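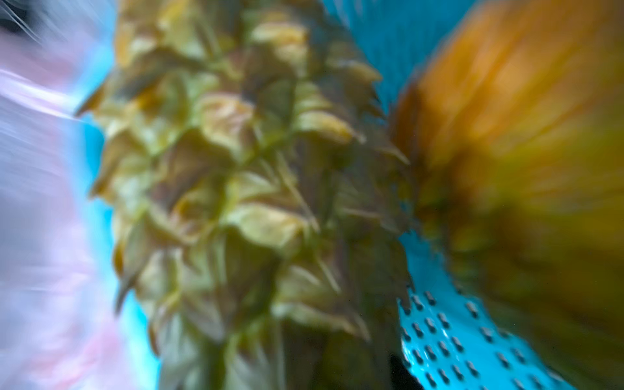

Home | Notes | Publications | Contact

Blurred frames in wrist-camera policies: a short result

The Preltine group at Planedthorpe has completed a first study of how motion blur at the wrist camera affects a learned grasping policy. The work began in June and the findings are set out in this post ahead of the longer report.

It has been our practice to remove blurred frames before training. The filter scores each frame for sharpness and discards those below a fixed threshold. The practice was inherited from an earlier project and had never been tested. Blur is most common while the arm swings towards an object, and the filter therefore removes a good deal of the approach and very little of the grasp itself.

We collected 1211 demonstrations of picking and placing groceries, with fruit making up the greater part. Two policies were trained on this material. The first used the filtered frames and the second used everything. All other settings were held the same, including the training length and the camera exposure. Each policy was then run on a fixed list of trials which neither had met in training.

The policy trained on all frames completed 71 per cent of its trials. The filtered policy completed 9 percentage points fewer. Most of the difference arose before contact. The filtered policy tended to slow or hesitate midway through the approach, and on several occasions it closed the fingers early. Once the gripper was close and moving slowly, the two behaved much alike.

Our reading is that the filtered policy met a kind of input during its trials that it had seldom been shown. Coarse colour and outline survive a fair amount of blur, and these seem to be enough to steer by until the arm slows down.

Certain limits should be stated. Training was repeated with 5 random seeds, and the gap narrowed considerably in one of them. All the trials took place under a single lighting arrangement. Thin items, such as spring onions, were not included. The Dankwa arm used here is also fairly slow, and a faster arm may give a different result.

The sharpness filter has been switched off by default in the Forstead training code. It remains available as an option for those who need to reproduce earlier runs.

14 shares | 3 comments

gripperfan: Did you try a shorter exposure instead of keeping the blurred frames?

Author: Not in this study. The images became too dark under our present lamps. It is planned.

m_t_k: We saw the same early closing last year and blamed the fingers. Will rerun with the filter off.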